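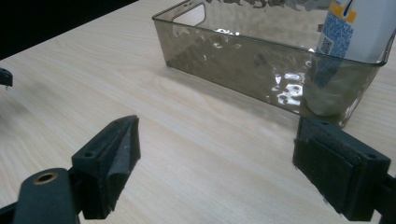 Meron Degefa writes that the Zumau route planner is putting the Seyoum monastery stop after closing time, every single time, whatever start hour she picks for the pilgrimage day.

Thanks Meron, great catch, and I love this itinerary! I ran it three times this morning. Start at 6 am, start at 7 am, start at 9 am - the monastery lands at 5:40 pm in all of them.

Tried so far:
Cleared the saved trip and built it again. Same result.
Swapped the hilltop shrine and the monastery by hand. It holds until you press Save, then flips back.
Removed the shrine. Monastery moves to 11:15 am, lovely!

So it's the shrine. Its entry has a visit time of 182 minutes, and the walk up is only 30. Gemechu Belay found the old import sheet and the two columns were added together for every site with steps (113 of them, wow).

Fixed for the shrine at 2 pm. Meron, could you reload and save once more? Please keep the sunrise stop in, it's a beautiful one.

Still open: the other sites with steps. Dagim Gashaw has those, starting with the cave temples.

Status: waiting on reporter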